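# Setting the table at Plurkivmont

*Gallery put together by Shufen Hou, 11/18/24*

When Hamish Nepia asked me to do the tableware pages for our little household newsletter, I said yes before he had finished the sentence, and then I went home and looked at my own cupboards and wondered what on earth I had agreed to. We all own far more bowls than we use, don't we? I have a whole shelf of them that I only see when I'm hunting for the lid of something else. So I decided to keep this one small and friendly, and to stay with a pair of blue bowls and the checked cloth they sit on, in the ground-floor flat at Plurkivmont that so many of you will remember from the June lunch (the one where the rice ran out and Hamish had to cycle to Prirkeck for more).

The flat has the table and the sofa in one room, as lots of our homes do, and I do think that changes how you choose your things. Whatever you put out for supper is also what you look at from the sofa for the rest of the evening, so it may as well be something you're fond of. Blue on a blue-green check is an old favourite of mine. My mother would have said it was too much of the same, but she liked everything cream.
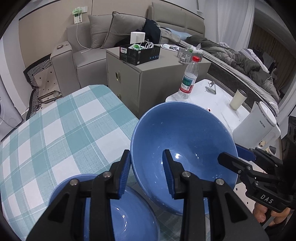 Issue 49, page 11

Blue bowls over the big checked cloth, teal and pale blue-green and white, with the grey-taupe sofa behind. I'm very taken with the lighter rim against the deeper blue inside, and a glossy bowl catches every bit of light going, so it cheers up a table even before there's anything in it. The cloth has been clipped at the far corner — a habit I'd recommend to anybody with a slippery table top, small children or a cat that likes to see what happens.

A word on cloths while I'm here, as several of you wrote in after the last issue. I buy mine from the Moradi stall, where they are cut from the roll and you hem them yourself, and I've had one of them for 25 years. It has faded, of course, but a check fades so kindly that you hardly mind. If you're measuring up, let it hang down by a good hand's width on every side, and wash it once before you hem it. I didn't do this with my first, and it ended up as a very nice cloth for a smaller table belonging to my sister.

As for the bowls, people do ask me whether they ought to match. I'd say they should be cousins. Two blues from different shops can look lovely together so long as they are both shiny or both matt, and it's a great relief when one gets broken, as you needn't go searching for its twin. I find a deep one and a shallower one between them will do for nearly everything: soup and noodles in the deep one, and salad, sliced fruit or the last of the peas in the other. Hamish disagrees and eats everything he possibly can out of a mug, but he does the washing-up without being asked, so I've stopped arguing.

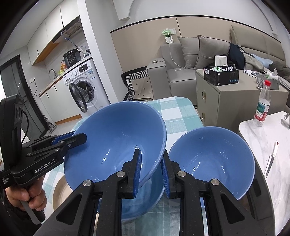 I'm also a believer in a plate underneath. It catches the drips, it gives you somewhere to rest a spoon, and you can carry a hot bowl to the table without doing that little hurried dance we all do. A plain beige one goes with anything. Mine came in a box of odds and ends from Stasano, around five of them wrapped up in old newspaper together with a gravy boat I have yet to find a use for, and they have been under one bowl or another ever since.

Having the kitchen within a few steps of the table is a blessing too, I always think, when there's a pot of something on and you want to keep talking to your guests. You can lift the lid, have a stir, say your piece and be back in your chair before anyone has taken the last piece of bread. I know some readers would love a door to close on the dirty pans, and I have sympathy with that — but I'd miss the company.

Do send us pictures of your own tables, matching or otherwise. Hamish is collecting them for the next issue, and he would particularly like to see more cloths.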